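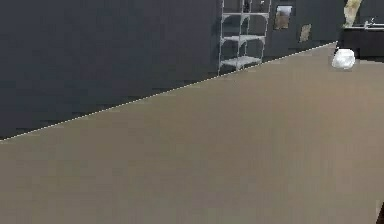
Simulated room from the Maes test set, with open shelving along the wall and a counter at the far end.

Ulley Releases Results of Study on Robot Planning in Simulated Homes

PLEDARD, Wednesday, April 8, 2026 - Ulley, a research company working on household robot software, today released the results of a study on how a robot should choose its next move when it can see only part of a room. The method, called Maes, completed 147 of the 200 tasks it was given in simulation. The company's earlier planner, Condau, completed 90 of the same 200 tasks.

All of the tasks were run in computer-rendered rooms. No physical robot was used in the study, and the company is making no claim about performance in real homes at this stage.

A planner is the part of a robot's software that decides what to do next. Condau makes a full plan at the start of a task and follows it to the end unless a step fails. Maes makes a short plan, carries out one step, looks at the camera views again and then decides whether the rest of the plan still holds. If an object is hidden behind another object or behind the arm itself, Maes keeps a record of where it was last seen and how long ago.

"The older planner did well when everything was in plain view from the start," said Ottmar Tiedemann, who led the study. "It had trouble when the arm moved in front of something. It would treat the object as gone and start searching the room again. We wanted the robot to remember that a mug was there a moment ago and is probably still there."

The rooms are furnished with ordinary items such as tables, sofas, shelves and kitchenware.
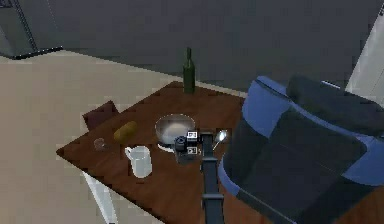
Each task was given as one written sentence, such as "put the spoon in the bowl" or "bring the bottle to the counter." Both planners received the same sentence, the same starting position and the same time limit. Neither was told where the objects were. A task counted as complete only if the named object was at rest in the right place when the time ran out.

Of the 200 tasks, 80 were set up so that the target object would be blocked from view at least once along the way. Maes completed 40 of these. Tiedemann said that half is still a low figure and that this group of tasks will be the main subject of the next round of work.

The most common failure was a wrong memory. In these cases the arm had bumped an object while it was out of view, and Maes went on reaching for the old spot. The team also recorded failures in which the gripper closed too early on thin objects. Those had nothing to do with planning, but they were left in the totals - the study counts finished tasks only.

Maes is slower than Condau on simple jobs. Checking the views after every step adds time, and on short tasks with nothing hidden the extra checks made no difference to the outcome. The team tried skipping the check on some steps in March but did not include those runs in the published results.

"There is a cost to looking again every time," Tiedemann said. "For a two-step task you don't need it. We don't have a good rule yet for when to leave it out."

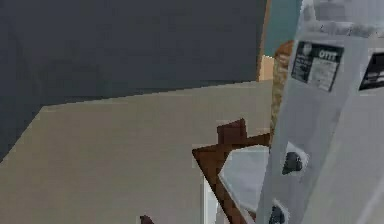
Availability

The written report, the list of task sentences and the full table of results can be requested from Ulley at no charge. The table lists each of the 200 tasks separately, with the outcome for both planners and a short note on the cause of each failure. The simulated rooms will be released later in the year, once the object files have been checked.

About Ulley

Ulley develops planning software for robots that handle everyday objects. The company is based in Pledard and publishes the results of its simulation studies, including unsuccessful runs.

Media Contact

Ottmar Tiedemann
Ulley, Pledard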